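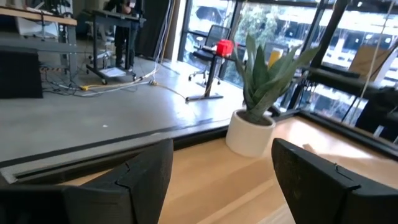

Snake plant in a white pot on a light wooden tabletop.

Care of Wooden Tables and Work Surfaces
Sirnthorpe Household Advice Service
Revised July 18, 2019

This page sets out the service's general advice on cleaning, protecting and repairing wooden tabletops in homes, shared kitchens and workrooms. It applies to solid wood with an oiled, waxed or varnished finish. Residents of furnished properties should check the terms of their lease before sanding or refinishing any item.

Identifying the finish

Before any product is used, the finish should be identified. Place a drop of water on a part of the surface that is not normally seen. On varnish, the water will stand in a bead and may be wiped away without a trace. On oil or wax, it will begin to darken the wood within 4 minutes or so. A surface that darkens at once has little protection left and should be treated before it is returned to daily use.

Routine cleaning

Wipe the surface daily with a soft cloth wrung out in warm water and a small amount of dish soap. Follow the grain. Dry immediately with a second cloth. Scouring pads, bleach and steam cleaners are not recommended on any wooden finish.

Crumbs and grit should be brushed off before wiping. Where a tabletop has seams between planks, a dry toothbrush will lift material that a cloth leaves behind. Water must not be allowed to stand in the seams.

Food on the table

Cut fruit, berries in particular, will stain unsealed wood. Fruit should be served and stored in a container with a flat base and no cracks. Clear containers with straight sides are convenient, as leaks and spoiled pieces can be noticed without lifting the lid. Wipe the underside of any container that has come from the refrigerator.

If a berry stain does occur, blot it and apply a paste of baking soda and water. Leave for 9 minutes, wipe clean and dry. Repeat once if needed. Lemon juice is sometimes suggested as a remedy, but it can lighten the wood and should be tested on a hidden area first.

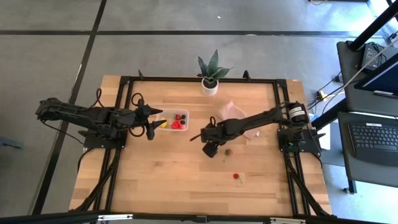
Plants and pots

Houseplants are a common cause of rings and black marks. A pot with drainage holes must stand in a saucer, and the saucer should itself be raised on cork or felt pads so that air can pass beneath it. Unglazed clay saucers allow moisture through and should not be placed directly on wood.

Snake plants are well suited to tabletops, given their modest need for water. Allow the soil to dry out fully between waterings. Water at the sink, let the pot drain, and return it to the table afterward. Pots should be moved a short distance every month or so, to prevent an unfaded patch from forming where daylight reaches the surrounding wood.

Toys and small items

Tables used by children collect sticky residue quickly. Toy fruit, balls and similar pieces are best kept together in a low container that can be carried away in one trip before meals. Wash the container and any plastic pieces in soapy water, and dry them thoroughly before they go back on the wood. 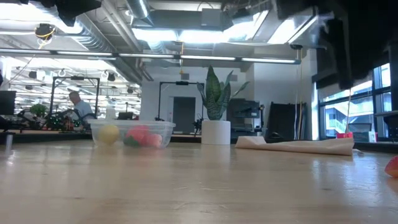
A low, clear container keeps small pieces together and in view.

Crayon marks may be removed from varnish with a little mineral oil on a cloth. On oiled wood, lift the wax gently with the edge of a plastic card and wipe with soapy water.

Oiling

Oiled tabletops in regular use should be treated twice a year. The service suggests June and December. Clear the surface, clean it and leave it overnight to dry. Apply food-safe oil thinly with a lint-free cloth, wait for the period stated on the label, and remove all excess. The table should not be used for 26 hours after the last coat.

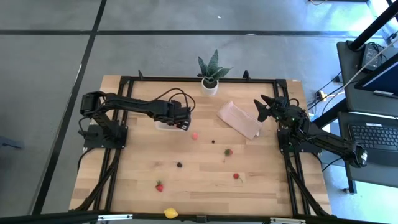
Cloths used for oiling can heat up and catch fire if left in a heap. Lay them flat outdoors until fully dry, or soak them in water and seal them in a metal can before disposal.

Scratches and dents

Light scratches in an oiled surface may be sanded by hand, along the grain, with fine paper, and then oiled again. Shallow dents in bare or oiled wood can often be raised by placing a damp cloth over the dent and touching it briefly with a warm iron. This method should not be used on varnish or veneer.

Deep cracks, loose joints and lifting planks should be referred to a qualified furniture repairer.

Printed copies of this page may be requested from the Sirnthorpe office. Please quote Leaflet 333.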